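4.3 Recording a demonstration by hand guidance

Use this procedure to teach a pick-and-place task by moving the arm directly. For teaching with the Rokport handset, see section 4.4.

Before you start

Home both arms and load the Wulex task profile. Confirm that the emergency stop is within reach of the person guiding the arm.

CAUTION: The arm is compliant in guide mode and can sag under its own cable weight. Support the wrist with one hand before you release the brakes.

Procedure

1. In Vultness, open Teach and select New demonstration.

2. Set the cubes on the table outside the target frame. Leave enough clearance between them for the open fingers.

3. Press and hold the guide button for 2 seconds. The status line changes to GUIDE.

4. Select Record, then move the wrist over the first cube. Keep the motion slow and continuous — pauses are stored as waypoints.

5. Lower the gripper until the fingers are on either side of the cube. Select Close.

6. Lift, carry the cube to the target frame and lower it to the floor of the frame. Keep the cables clear of the fingers.

7. Select Open. Check that the cube is inside the border before you raise the wrist.

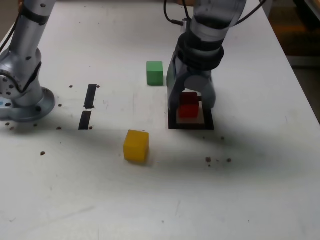 8. Raise the wrist straight up and select Stop. Do not swing the arm sideways while the fingers are still beside the cube.

9. Name the demonstration and save it. Return the cube to a new start position and repeat from step 4.

NOTE: A task can hold up to 20 demonstrations. Delete failed takes before training — the software does not filter them.

4.4 Recording with the Rokport handset

The handset replaces steps 3 to 8 above. Pair it before you open Teach, and keep hands off the arm while the handset is active.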